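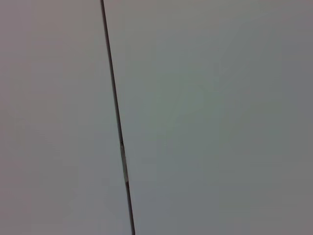

Wrist view, one still out of demo 56. The gap between the two panels, with the pale bit a little below the middle.

Teaching a seam trace by hand vs. by remote: which one do I regret less?
Started by gapfiller_yv, 22nd September

gapfiller_yv
Long-time reader, occasional complainer. I'm trying to get an arm to follow the joint between two flat panels with a soft-tipped probe, top to bottom, staying on the line. No force control worth mentioning. The plan is to show it the job a bunch of times and train a policy on the wrist camera plus joint positions.

I have 60 demos done by grabbing the arm and dragging it down the seam (gravity comp on, one hand on the forearm, one on the wrist, dignity elsewhere). My colleague Gijs thinks I should throw them all out and redo the set by remote with the little leader arm. Gijs has not offered to do any of the redoing.

What happens when I run the policy: it starts fine, goes along the line like it was born to it, and then at the pale fleck in the joint it slows down, dithers, and wanders off onto the right-hand panel. It seems very happy over there. Lots of gray to look at.

So, hand guiding or remote? And is the fleck my problem or a symptom of my problem?

mortar_and_pestle
Symptom. How did YOU behave at the fleck when you were dragging it?

gapfiller_yv
I would like to say I went straight over it.

mortar_and_pestle
But.

gapfiller_yv
But I checked the logs and I slow down there in most of them. I think I was looking at it. In a few I stop completely, presumably to have a thought.

mortar_and_pestle
Well, there you go. You taught it to stop and have a thought. It just doesn't have one to have.

Plot your tip speed against distance along the seam for every demo on one chart. If there's a dip in the same spot, cut the pauses or record again. A policy that sees "fleck" and "zero velocity" together enough times will park itself on the fleck until the building is demolished.

KDG_lab2
I'm with Gijs, whoever he is. Hand guiding is lovely for big moves and lousy for this. You're pushing on the links to steer the tip, so every small correction comes through with friction and a bit of wobble, and the joint readings include you leaning on the thing. With a leader arm the follower gets clean commands, and you train on the commands. You also keep your hands out of the camera's way.

sasport_survivor
Hard disagree. I did remote demos for a full July on a Sasport arm and the lag made me worse at the task than the robot was. You overshoot, you correct, you overshoot the correction. Every demo looks like a drunk signing a check. With my hands on the arm I can feel when the tip drops into the groove. You can't feel anything through a leader arm unless you paid for the fancy one, and I did not pay for the fancy one.

KDG_lab2
That's an argument against your network. Mine is on a cable and the lag is too small to notice.

sasport_survivor
Mine was also on a cable. It was a long cable with opinions.

KDG_lab2
Also, "feel when the tip drops into the groove" only helps if the robot gets to feel it too. OP has a camera and joint positions. You'd be demonstrating with a sense the policy doesn't have. It can copy where you went, but it can't see why you went there.

sasport_survivor
OK, that one's fair and I resent it.

jozef_l
Can we go back to the picture for a second? I look at that and see a dark line, two shades of gray and one light speck. There's no tip in view. How is the policy supposed to know where the probe is relative to the seam?

gapfiller_yv
Camera is fixed to the wrist, so the tip is always in the same place relative to the picture, just outside it. My reasoning was that if the line sits where it should in the picture, the tip is on it.

jozef_l
Good reasoning until the probe bends. You said soft tip.

gapfiller_yv
I did say soft tip.

jozef_l
Tilt the camera so you get the last bit of the probe in view. You lose some gray panel. I think you can spare it.

Second thing: apart from the line there is nearly nothing there to tell the top of the seam from the bottom. The fleck is the only landmark you've got. If the policy has no idea how far along it is, the fleck is going to be the most exciting event of its life. I'd want demos that start at different points, including below the fleck. Did all 60 start at the top?

gapfiller_yv
All 60 started at the top. In my defense, that's where the seam starts.

Karlijn's shy cousin
what is the pale thing anyway

gapfiller_yv
No idea. Filler, tape, whatever is behind the panels showing through. I've been told to leave the panels alone, so I haven't poked it. Gerrit, who owns them, is touchy on this.

Karlijn's shy cousin
so a robot is going to poke it 100 times instead

gapfiller_yv
Under supervision.

mortar_and_pestle
Don't clean it up or cover it, for what it's worth. If the real job has specks in the joint, you want specks in the data. I'd go the other way and find a second seam with different junk in it.

droria_dan
Late vote for doing both. We use hand guiding to set a start pose and two or three waypoints, then remote for the contact part. The Droria controller lets you flip from one to the other with a foot switch. The first week I stepped on it by accident so often that we have a whole folder of demos called "shoe".

The part that fixed wandering for us was corrections. Let the policy run, wait until it drifts off onto the panel, take over by remote and bring it back to the line. Save the part from the takeover onward. Your current set has you doing it right from start to finish, so the robot has never seen what the world looks like an inch to the right of the seam. It gets there and has no instructions.

KDG_lab2
Seconding this, loudly. And note that it's a pain to do by hand guiding. You'd have to grab a moving arm, and most of them will fault on you.

sasport_survivor
Mine doesn't fault. It just pushes back, like a cow.

KDG_lab2
Please stop grabbing it.

jozef_l
How many corrections did you need, Dan?

droria_dan
Fewer than I feared. The count for everything, all tasks, is 1,053 saved segments, but the seam-type job got good well before we stopped recording. We stopped because someone needed the bench. I can't give you a clean number for the one task and I don't trust people who can.

gapfiller_yv
OK. Plan, subject to heckling:

Keep the hand-guided demos but cut out the dawdling at the fleck.
Tilt the camera to get the probe tip in.
Record a fresh set by remote with random starts, above and below the fleck.
Run it, let it escape, bring it back, save those.

mortar_and_pestle
If you tilt the camera, the old demos don't match the new view anymore. You can't mix them.

gapfiller_yv
So I throw out all 60.

mortar_and_pestle
You throw out all 60.

gapfiller_yv
Which is what Gijs said.

KDG_lab2
I like Gijs.

sasport_survivor
Keep them in a folder. Try the policy without the tilt first, just with trimmed pauses and a few corrections. If that holds the line past the fleck, you've saved yourself the remounting. I still say the tilt is a luxury on a seam this straight.

jozef_l
It's a luxury until the tip bends left and the camera reports that all is well. But sure, try it, it's one afternoon.

gapfiller_yv
Update: plotted the speeds. There's a dip at the fleck you could park a truck in. Trimmed the pauses, retrained, ran it a few times before I lost the bench. It now goes over the fleck without stopping and drifts onto the right-hand panel farther down instead. Slower drift, more confident about it.

droria_dan
That's progress. Corrections next.

gapfiller_yv
Leader arm is booked for tomorrow. Gijs has it until lunch.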